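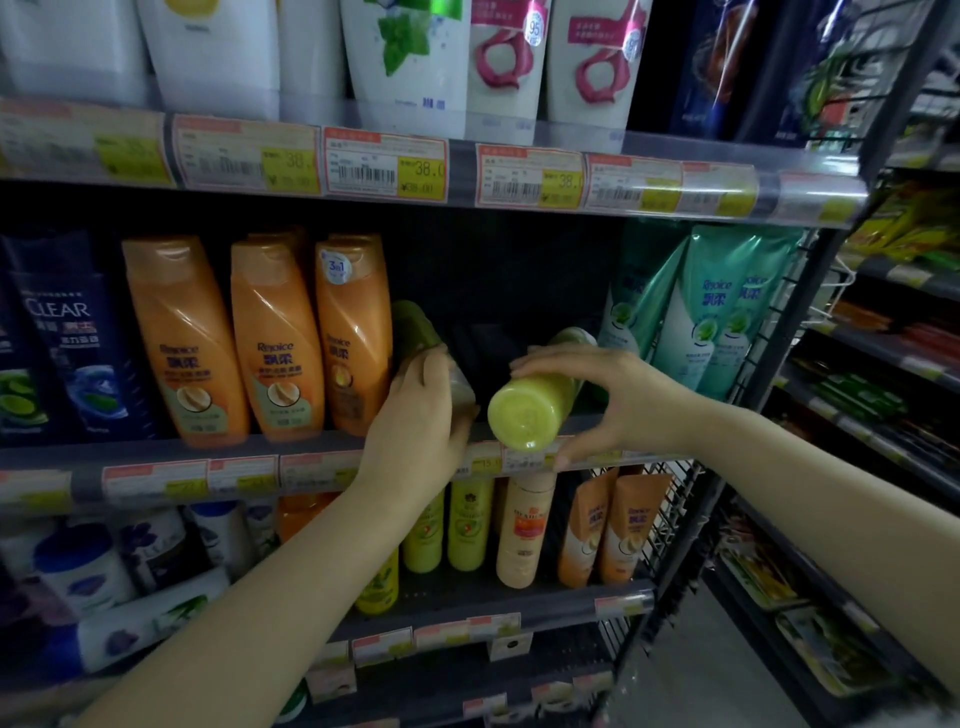

家庭洗护用品选购、存放与余量利用须知

本页由弗拉姆伍德(Flamwood)住户服务处编写,供各楼栋住户参考。内容涉及洗发水、护发素、沐浴露及其补充装的选购、分装、存放和清洁,不涉及染发、烫发类用品。上一版中关于浴室地漏的内容已移至“排水与防臭”一页。

一、购买之前

购买前应先查看家中存量。浴室、储物柜和旅行包内常有未用完的同类产品,宜将其集中到一处,按开封先后排列,先开封者先用。一个品种备有一瓶在用、一瓶未开封,通常已能满足一个家庭的日常需要。促销期间大量囤积,往往造成后面几瓶存放过久,香味变淡,质地分层。

比较价格时,应以每百毫升的单价为准。瓶装与补充装的净含量常不一致,仅看货架上的标价容易误判。计算方法为:标价除以净含量,再乘以一百。套装产品应将赠品剔除后另行计算,赠品若非家中所需,不计入价值。

查看包装时应注意以下各项:生产批号及限用日期是否清晰;瓶口封膜或泵头卡扣是否完好;瓶身有无渗漏痕迹;袋装产品的封边是否平整。限用日期有两种常见标法,一种直接标明到期日,一种标明生产日期和保质期,后者需自行推算。

在店内取看商品后,请放回原来的位置,瓶盖朝向与同排商品保持一致。放错位置的商品容易使后来的顾客看错价签。

二、补充装的分装

补充装可减少硬质瓶的丢弃,但分装不当会带入水分和杂菌。建议按下列步骤操作。

原瓶用尽后,拆下泵头,以温水冲洗瓶身内壁,至无泡沫为止。泵头应单独处理:将吸管插入一杯温水中,反复按压,直至出水清澈。

瓶身倒置于沥水架上,泵头平放于干净毛巾上,在通风处彻底晾干。瓶内残留水珠是分装后变质的主要原因,不可省去晾干一步。时间不足时,可先用备用瓶。

剪开补充袋时,沿标示线剪口,开口宜小于瓶口。倒入时将袋身斜靠瓶口,缓慢抬高,中途暂停一次,使气泡上浮。瓶内应留出放置泵管的空间,不要灌满。

分装完成后,将袋上的批号和日期剪下,用透明胶带贴在瓶底,或抄写于标签纸上。不同品牌、不同品种的产品不得混装;同一品种的新旧批次也不宜混合。

袋内若有剩余,应排出空气,将袋口折叠两次后用夹子夹紧,直立存放,并在下一次分装时首先用完。

三、浴室内的存放

洗护用品应避开阳光直射和热水管。淋浴区内只放正在使用的瓶子,未开封的存放于浴室以外的干燥柜中。

置物架以能沥水者为宜。实心托盘底部容易积水,瓶底与托盘之间会形成滑腻的薄膜,每周应取下擦洗。金属置物架的焊点处如出现锈斑,可用旧牙刷蘸少量小苏打糊轻刷,冲净后擦干。已起泡脱漆的架子不宜继续使用,锈水渗入瓷砖缝后极难去除。本处目前在公共浴室统一更换的是达尔格利什(Dalgleish)沥水架,住户自用部分不作规定。

家中有幼儿的,所有瓶装用品应置于其够不到的高度,清洁剂与洗护用品须分层存放,不得放在同一格内。任何清洁剂均不得倒入洗发水空瓶,即使已更换标签。

四、余量的取用

瓶底余量可将瓶子盖紧后倒置一夜,次日使用。盖口朝下放置的瓶型本身便于取尽,使用后应将盖口周围擦净再合上,否则干结的膏体会使盖子关不严。

泵头瓶的吸管够不到瓶底时,可加入少量清水摇匀,当次用完。加水后的产品不能久放,请勿一次加满再慢慢使用。
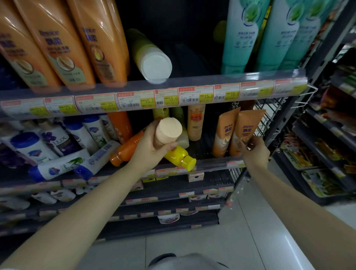

科朗坦·科斯特(Corentin Coste)来信指出,上述加水的做法对护发素并不适用,他家按此处理后,护发素结成小块,堵住了泵头;他建议将护发素瓶浸在温水中片刻,再倒置取用,软管包装则可从尾部剪开,用小勺刮取。他另外提到,剪开后的软管应当在两天内用完,并以夹子封口。

本处采纳这一意见,自本版起,加水的方法仅限于洗发水和沐浴露。

不再适合洗发的余量,可用于清洗梳子和发刷。先除去缠绕的头发,在盆中加温水和少量洗发水,浸泡后用旧牙刷沿齿根刷洗,清水冲净,齿面朝下晾干。木柄或带气垫的发刷不得整体浸泡,仅刷洗齿部即可。余量亦可用于手洗衣领和袖口,先在不显眼处试用,确认不褪色。真丝、羊毛和皮革制品请按衣物标签处理。

五、瓶身与泵头的清洁

泵头按压无力时,先检查吸管是否松脱,再拆下以温水浸泡。出口处的干结物可用牙签剔除,不要使用金属针,以免划伤内壁。弹簧外露并已生锈的泵头应予更换。

瓶身标签残胶可涂少许食用油,放置一刻钟后用软布擦去,再以洗洁精洗净。瓶身需重复使用的,应保留产品名称和使用说明部分。

六、空瓶与空袋的处置

空瓶须冲净、压扁后投入可回收物容器,泵头因含弹簧,应按当地分类要求另行投放。补充袋多为复合材料,投放前请查看袋身标识。伊克蒙特(Ikmont)和布鲁米克斯(Brumix)两栋的回收间位于一层,本处备有空瓶沥水筐,住户可将冲净的瓶子倒置其中,晾干后再投放。自去年11月以来,两处共收到空瓶547个,其中未冲洗的仍占相当比例,请各户配合。

七、何时应当丢弃

出现下列情形之一的,应停止使用:气味发酸或有异味;液体明显分层,摇匀后仍不能恢复;瓶口或瓶内可见霉点;使用后头皮或皮肤发红、发痒。最后一种情形应保留包装,以便就医时查阅成分。

已过限用日期的产品,不建议转送他人,亦不建议放入公共浴室供人取用。

附:住户可借用的分装漏斗共9个,存放于服务处窗口,借期7天,归还前请洗净晾干。登记事宜请联系奥姆普拉卡什·拉瓦特(Omprakash Rawat)。

本页更新于2024年5月10日。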